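August, late

Back in the lab after dinner because I couldn't leave it alone. 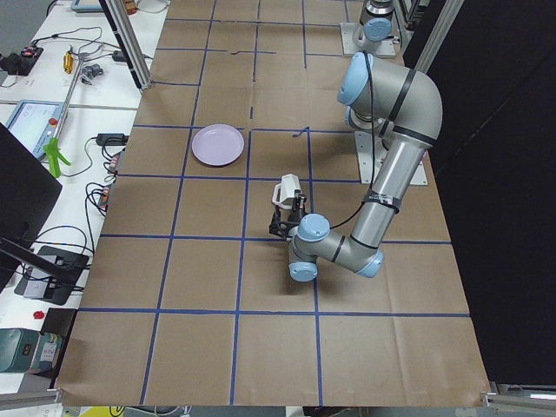

*Plate on the grid, gripper near it, early evening.*

Atieno Laizer's message came in while I was still eating. The placement result is "holding up," she says, and she wants it in the draft by the end of the month. The claim is that the Bralix policy, trained on 857 demonstrations, puts its gripper where it ought to be over the plate no matter which cell the plate sits in. Location invariance, she calls it. I have been calling it "it works in most of the squares," and she doesn't like that.

My trouble is with the squares. We taped the paper so we could put the plate back in the same spot between trials, and that was a good reason to do it. But the tape is bright blue and the paper is dull brown, and the policy sees all of it. If I wanted to teach a machine to cheat at finding a plate, I would give it a map with lines on it. Every demonstration we ever collected was on taped paper. So is every test. Then we write "generalizes across the workspace" as though the workspace were anything other than a set of boxes we drew ourselves.

I said this in the spring and was told the Takatach people ran the same setup and got through review. That tells me about review.

Went through the log again tonight. Atieno's summary counts 532 test trials. Fine. What it doesn't say on the front page is how they fall by cell. The cells nearest the arm's base have piles of trials, and the far left ones have hardly any, I suppose from the reach being awkward and people getting tired of waiting for the slow approach. One cell has 6. I would not tell my mother what the weather was like on the strength of 6. Average it all together and you get a lovely number, mostly made of the easy part of the table.

Then there is the scoring. A trial is a success if the operator says the fingers came down at the rim within tolerance. The operator is one of us. The operator knows which model is running. I asked whether we could at least hide the model name on the screen, and the answer was that everyone can tell from the motion anyway. Which I believe! The Astero baseline jerks on the way down and Bralix glides. So we have a judge who can recognize the contestants by their walk, and likes one of them better. I like it better too. I caught myself at it this afternoon, giving Bralix a pass on one I would have failed if the arm had twitched.

To be fair to it (I am trying), it does look good. I put the plate down crooked, up against a line, and it came over and settled as if it had all day. I did that a bunch of times and stopped writing down the results after a while, so none of it counts, but I noticed I'd quit expecting it to miss. That's exactly the state of mind I don't trust.

What I want, and wrote back to Atieno asking for:

- fresh paper, no tape at all, plate positions set by measuring in from the table edge
- same number of trials in every region, even the annoying ones
- scoring done later from recorded end positions, by somebody who hasn't watched the arm move
- a second plate in some other color. We have only ever used the lavender one, and against brown paper it is about the easiest thing in the world to find

She answered faster than I'd hoped. Yes to the scoring. Maybe to the paper. No to the second plate before the draft, because that's "a different question." I think it's the same question with its coat off, but I'm tired and I let it go for tonight.

She also pointed out that I was the one who taped the paper. True. I spent a whole morning at it and was proud of how straight it came out. It isn't even that flat now. The creases have come up, and there's a bit of tape curling in the upper rows that I keep meaning to press down and then don't, because what if it matters? Imagine finding out the whole policy leans on one loose bit of tape. I would laugh for a week and then have to redo the summer.

Tried one cheap thing before going home. I pulled 21 of the saved test pictures, painted the tape out by hand in brown, badly, and fed them to the model offline to see where it thought the target was. In most of them the guess stayed on the plate. In a few it slid off toward the base side. Atieno will say my painting is the problem, that I gave it smears it had never seen. She could be right. It is a lousy test. But the slides all went in the same direction, and I don't like that, and I don't have a story for it yet.

Mfaume's group has the room in the morning for their talk, so nothing until after lunch. Need to find out if there is any more kraft paper or if we used up the roll. Also reply to the workshop people. Also eat something before noon tomorrow, the vending machine took my money again.

Saved the painted pictures in the shared folder with a plain name so she'll open them.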